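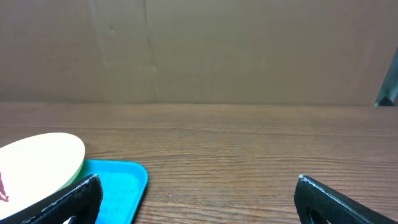
Can a robot wash my dishes yet?

It is the question we receive most at Pitum, and the short reply is: a part of the job, slowly, on a good day. We are a small repair and rental shop for household machines, and since November we also keep a page about what the new machines can do at home. Washing dishes looks like one chore, but for a machine it is a long chain of small ones. It must find the tray and the plate, close its two fingers on something thin, and know where the table ends and the object begins. A tiny white speck on brown wood, which you would wipe away without thinking, may be a crumb, a scratch or a reflection of the lamp, and the machine has to decide. Please read the other questions before you write to us. Many letters ask the same thing.

Which part of dishwashing is the hardest?

Most people guess it is holding the plate. Holding is difficult, but it has become much better. In my opinion the hardest part is to know when the plate is clean. A person feels with the finger that the surface is still greasy. A camera sees only color, and a clear film of oil has almost no color. In our own small trial we used 10 plates with dried tomato sauce. The machine we tried cleaned 4 of them to a level I would accept in my kitchen. On three others it stopped too early, and the remaining three it scrubbed on the wrong side of the spot.

Why not simply use a dishwasher?

You should, if you have the space. A dishwasher is also a robot in some sense, and a very good one. The question of arms comes only for the work before and after it: scraping, soaking, loading, unloading, and putting everything back on the shelf. We have customers who cannot stand for a long time, and for them the loading is the painful part, much more than the washing.

Does it need two arms?

For scrubbing, two arms help a lot. When you push a sponge on a plate, the plate wants to slide away. You hold it with your other hand and you do not notice that you do it. A machine with one arm needs a rubber mat, a clamp or a heavy plate.
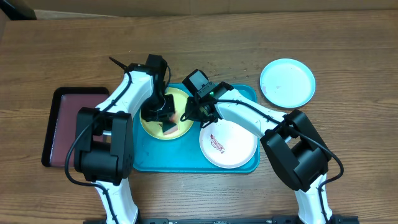
The second arm has a cost, of course. The two arms must not hit each other, and the program has to plan for both of them at the same moment. When they come close, many machines become very careful and very slow. In the trial I mentioned, the longest plate took 51 minutes, and most of this time was waiting and small corrections.

What kind of sponge is best?

The common kitchen sponge, with a green scrubbing layer on one side and soft foam on the other, is a fair choice. It is thick enough for a gripper and it forgives small errors in height. Thin cloths are bad. They fold, they fall, and the camera sees a different shape every time. Please do not give steel wool to a machine if you like your plates.

Can I leave it alone while it works?

No. I know this is not the reply people want. Keep one person in the room who can reach the stop button, and keep children and cats away from the arms. Glasses and sharp knives should be washed by hand for now.

And water?

Water is a large problem. Most arms sold for research or for hobby are not protected from it, so much of the work you see in videos is done with dry dishes. When you watch such a video, please look for the water. If there is none, you are seeing practice for the movement.

What about other chores?

Wiping a flat table is near to ready. Folding towels works if all towels are the same size. Shirts are still slow. Picking up toys works well in an empty room and badly in a real one. In small shops, the machines from Nakano and Pisharody are mostly asked to sort parts or move trays, and that is easier than a kitchen because the same tray comes to the same place again and again.

Do you rent such a machine?

Not at this time. We rent the Tila floor cleaner and the usual washing machines and dryers. If an arm for the kitchen becomes good enough that I would leave it with my own plates, we will write it on this page.

How often is this page changed?

Every 3 months, or sooner if we try something new. If you found a mistake, also in my English, please write to the shop.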